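# About Trarimeck

Trarimeck inspects, cleans, repairs and resells countertop microwave ovens. We also write the printed care sheets that go out with each unit. The business is run from one workshop in Mernia and is managed by Nataša Mujić, who trained as an appliance technician and still does the final check on most ovens.

## What we work on

We accept freestanding countertop ovens for household use, with or without a turntable. Built-in models, combination steam ovens and commercial units are not accepted. Over-the-range models were dropped in January, when the mounting rig was retired.

Our records hold 3,494 ovens received to date. Of these, 1,248 were returned to their owners after repair and 1,251 were resold. The remainder were stripped for parts or sent for recycling. Common reasons for rejection are corrosion in the cavity floor, a bent door frame, and damage to the enamel near the waveguide cover.

## Intake

Each oven is given a job number and placed on a clear table at its working height. The power cord, plug and outer casing are checked before the unit is connected. Turntable plates and roller rings are logged separately, as they are often sent in from a different model. Plates are measured across the full diameter and compared with the drive coupling.

Ratings labels and safety stickers stay on the casing. Owners sometimes ask us to remove them for appearance. We decline, as the next technician will need the information.

## Door and latch

Most of the bench time on a typical job goes to the door. The following points are checked on every unit:

- hinge play, with the door half open and fully open
- seating of the door hooks in the latch slots
- condition of the window and the perforated screen behind it
- flatness of the inner border where it meets the cavity front
- operation of the interlock switches, in sequence
- leakage, measured along all four edges with the door closed and a water load inside

A door that fails on leakage is replaced as an assembly. We do not refit individual screens or glue cracked frames.

## Cavity and lamp

Cavities are wiped with a mild detergent solution and a soft cloth. Abrasive pads are not used on painted or enameled surfaces. The ceiling is cleaned last, with the plate taken out, and the waveguide cover is replaced if it is scorched or soaked with grease.

Lamps are tested with the door open and again during a heating cycle, on models where the lamp is designed to light in both states. Replacement lamps are matched by fitting and wattage. The standard heating test uses 500 ml of water, with the temperature read before and after the cycle.

## Control panel

Membrane keys are pressed one at a time and compared with the display. Time-setting keys wear first, so these are tested twice. We also check for dead segments on the display and confirm that the count returns to zero after a cancelled program. 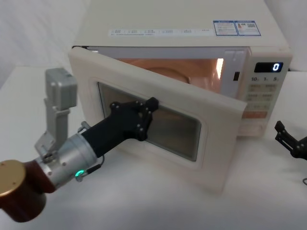 *Countertop oven with the door open, cavity lamp lit and display at 0.*

## Care sheets

The care sheets are edited by Zirkier, a two-person print shop in the same building. Each sheet covers cleaning, plate removal, safe containers and door care on a single folded page. Text is kept to everyday words, and symbols follow those on the oven where possible. Schools and landlords may order sheets without an oven.

The series is named Fu, after the first oven model it was written for. The current edition is dated 23 Apr 2024. Earlier editions can still be used, but the section on roller rings has been rewritten and the old drawing of the coupling was wrong for three-lobe plates.

## Sending an oven

Remove the plate and ring and wrap them separately. Tape the door shut with low-tack tape across the front only. Do not pack loose items in the cavity. Include a note of the fault, the settings in use when it occurred, and whether the oven shares an outlet with another appliance.

Units left at the Mernia counter are entered on the same intake list as those sent by carrier. Repair quotes are issued in writing, and no parts are ordered until the quote has been accepted.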